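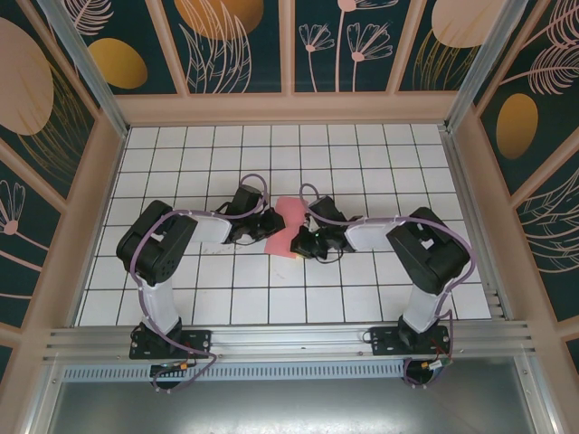
Figure 5.1 Two small arms hold a soft pink piece between their grippers. Notice how it folds slightly where the grippers press.

Chapter 5
When the Work Changes Hands

In this chapter you will learn to
break a job into tasks and say which of them a machine could take over
explain why soft materials are hard for robots to handle
describe how a pair of arms shares one piece of work
trace what happens to people's jobs, hours, and skills when a cell is added
Key terms: task, workcell, compliance, handover, cycle, deskilling, tending

Pick up a kitchen sponge with two hands and give it a gentle squeeze from both sides. Now try it again with your eyes closed, and keep it from buckling. You probably managed it the first time, and you probably couldn't tell anyone how. Your fingertips felt the sponge start to give, your wrists shifted a little, and your grip eased off before you had a chance to think about it. All of that took less than a second!

This little trick is where a great deal of the most interesting work in automation is going on right now. For decades, robots at work meant big arms moving stiff things: car doors, castings, sealed boxes. A stiff part stays the same shape whether you hold it tightly or loosely, so the machine can be told exactly where its edges are. A soft part changes shape the moment it is touched. Engineers call this property compliance, and it is the reason so many people still earn their living handling cloth, foam, dough, leather, wet fish, and cut flowers.

Look again at Figure 5.1 with this in mind. The two arms mirror each other and share one rail, and the object between them has one lobe pushed up between the wrists while its lower edge rests on the floor tiles. One arm alone could pinch a piece like this. With two, the piece can be held from both sides, and each arm has to allow for what the other is doing. A push from the left is felt on the right.

5.1 The packing room at Ferri

Throughout this chapter we will follow one workplace. Ferri makes padded inserts, the shaped foam pieces that hold a camera lens or a glass bottle still inside its box. It is a small firm in the town of Latberg, and when our story begins, ten people worked in its packing room. Their job title was simply "packer." Rosario Melis, the shift lead, had been one of them for years before she took charge of the room.

Ask a manager what a packer does and you would get a short answer: puts foam in boxes. Ask Melis and you would want to sit down first. When the company began to think about automation, she and an engineer named Nii Lamptey spent a week at the benches writing down every separate thing a packer's hands and eyes did. Here is part of the list they made:

Take one insert off the stack (they cling together)
Feel for soft spots and torn corners
Turn it so the cutout faces up
Squeeze both ends and lower it into the carton
Let go so that it opens out against the walls
Press the corners down
Reject the carton if the flaps are creased
Tell the cutting room when three bad ones come in a row
Show the new person how to do all this

This is what we mean by breaking a job into tasks, and it is the most useful tool in the chapter. Machines very rarely take over jobs. They take over tasks, one or two at a time, and the job that is left closes up around the gap in a new shape. Whether the new shape is a better job or a worse one is a question that real people get to argue about, and at Ferri they did.

5.2 Choosing the task

Lamptey's first idea was to automate the top of the list, taking inserts off the stack. It looked easy. It was miserable! Foam pieces cling, and a gripper that came down on one would lift two, or drag the whole stack sideways. Melis showed him how the packers did it, with a flick of the thumb that let air in between the pieces, and he spent many afternoons trying to copy that flick before he gave up and went to look at something else.

The second idea came from the packers themselves. The squeeze and lower, they said, was what hurt. A packer might do it hundreds of times in a shift, always with the same bend in the wrist. Carmela Leone, who worked the bench nearest the door, had been wearing a wrist brace since June and had started doing the squeeze with her forearms. If a machine could take one thing, let it take that.

There is a lesson in this for anyone planning a project. The engineer had asked which task looked simplest for a robot. The packers had asked which task was hardest on a body. Both are fair questions, and a good project asks them together, early, with the same people in the room.

From the project notebook, 18/01/2022
Squeeze and lower, two arms, medium insert. 122 tries today. Grip too firm at first and the ends stayed dented after release. Backed off the closing force. Then too light, and the piece sagged in the middle and missed the carton. R.M. says to bring the hands in lower, under the fat part. Tried it. Much better. Why didn't I ask her this morning?
N.L.

Read the notebook entry twice. On the second reading, underline the knowledge that came from the packing bench. Melis had never programmed anything, but "under the fat part" was exactly the piece of information the program lacked.

5.3 What changed in the room

The cell that went into service handled the squeeze and lower for the medium insert, and for that one product only. A packer still took each piece off the stack, checked it by feel, and set it down for the arms. A packer still looked over every carton at the end. In between, the machine did its part, over and over, in a steady cycle.

You might expect the packers to have been relieved, and Leone was. Her brace went into a drawer. But she also noticed something she had not expected to mind. The cell had its own pace. Before, she could work fast for a while, slow down to talk, and speed up again. Now a piece was wanted every few seconds, and the rhythm of the day belonged to somebody else. Looking after a machine in this way is called tending, and people who do it often report that the work is lighter on the arms and heavier on the patience.

Ubaldo Guerra, at the next bench, had a different complaint. He was the best in the room at large, awkward inserts, and he was proud of it. If the cell learned the large ones too, what would he be good at? This worry has a name, deskilling, and it deserves to be taken seriously. A skill that is not used fades, and pay is often tied to skill.

The answer Ferri worked out was not perfect, but it is worth studying. Packers now trade places at the cell every 2 hours, so that no one tends it all day. A tray was added in front of the arms that holds a few pieces in reserve, which gives the person feeding it room to stop and stretch. And Guerra was trained, on paid time, to set up the cell for new carton sizes. He turned out to be very good at it, since he could tell by looking at an insert where it would fold. His pay went up one grade. Leone asked for the same training and was told to wait, and she was still waiting when we last visited.

Two packers who retired that year were not replaced. No one was dismissed, and the company says so readily. Still, there are eight people in a room that used to need ten, and a young person in Latberg looking for a first job has fewer doors to knock on. We will come back to this in Section 5.6, when we look at who gets counted when the effects of automation are added up.

Try it yourself

1. Choose a job you know well, one you have done or have watched someone do. List its tasks in the style of the Ferri list. Aim for small steps, and don't leave out the talking.

2. Mark each task S if the thing being handled is stiff and C if it is compliant. Does the pattern tell you anything about which tasks are still done by hand?

3. With a partner, hold a sponge or a folded towel between you, each using one hand. Carry it across the room without speaking. Write down every moment when you had to react to the other person.

4. Leone's wrist improved and her control over her own pace went down. Suppose you were in charge of the packing room. What would you change first, and whom would you ask before you changed it?

Section 5.4 opens up the gripper itself and looks at how a machine can sense that something soft is starting to give.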